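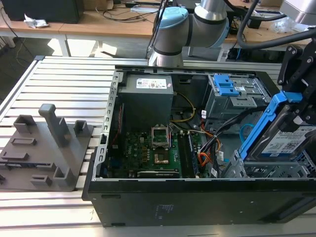 A hard drive in its blue caddy, heading for the drive bay.

News from the Ellavcombe bench

January 31, 2024

Well, we have had a good month, and I am going to take more than my usual share of the page to tell you so. Those of you who only drop in at the end of the hall for the good coffee will have noticed that the arm is working on old desktop computers now. This is the Rosteo work, which has been in the plans since last summer, and the idea is simple enough to explain over that same coffee: we want the arm to learn how to take a computer apart and put parts back in, and it learns from examples. A person guides it through a task, everything gets recorded, and then we do it again, and again, with the case nudged a little this way or that.

As of this morning we have 166 good runs in the collection, and we are hoping to reach 300 before the end of February. Another 29 were set aside, mostly for dull reasons like a recording that stopped early or a person who forgot to say which task they were doing (I will own up to several of those).
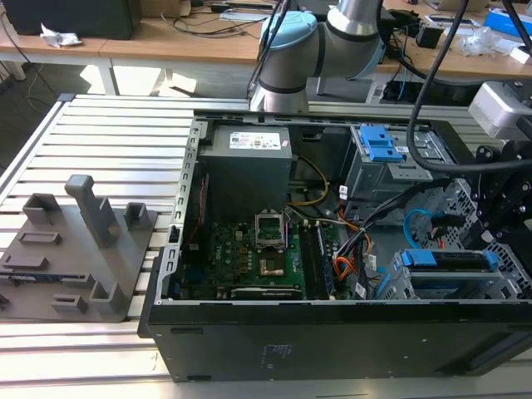 Wing-sze Chien has been looking after the sessions, and she has been wonderfully patient with the rest of us. She asks that everybody take it slowly on the last stretch, when the part is close to where it belongs, and that you don't hurry to cover up a wobble. If you miss and have to back off and try again, leave it in! The recovery is worth having, and Firitz, our training software, has a tag for it now, so please use the tag instead of typing a note in the comment box. I know the comment box is friendlier. I miss it too. 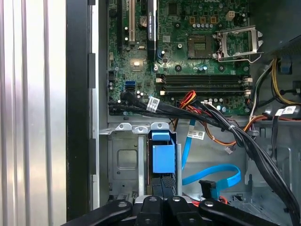
The gripper's own view of the drive cage and the blue latch.

We have also settled the small argument over how many views to keep. The fixed camera gives you the whole case and is much easier on the eyes when you are checking a run, but the view at the gripper shows the last little bit of the approach far better, so we are keeping both - yes, even though it means more storage and another talk with the Kazmi people about prices.

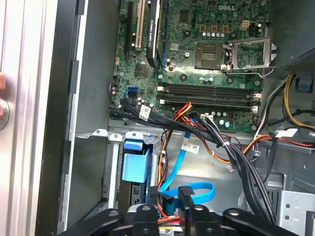 Cables are my own favorite subject, as anyone who has had lunch with me can tell you, and they are what I most want to see more of in February. A metal cage is the same shape every time you look at it, but a wire goes where it likes. Look at that bright blue one curling around by the fingers, with the red wiring in there as well, and think about how many ways it could lie the next time somebody moves the case. So when you set up a run, please don't tidy. Let the bundles fall as they fall, start the recording, and work with whatever you get.

If you would like a turn at guiding the arm, beginners are very welcome, and Wing-sze keeps the sign-up sheet by the door. A first session takes most of a morning, so bring a sweater, as the heating at our end is still not what it should be.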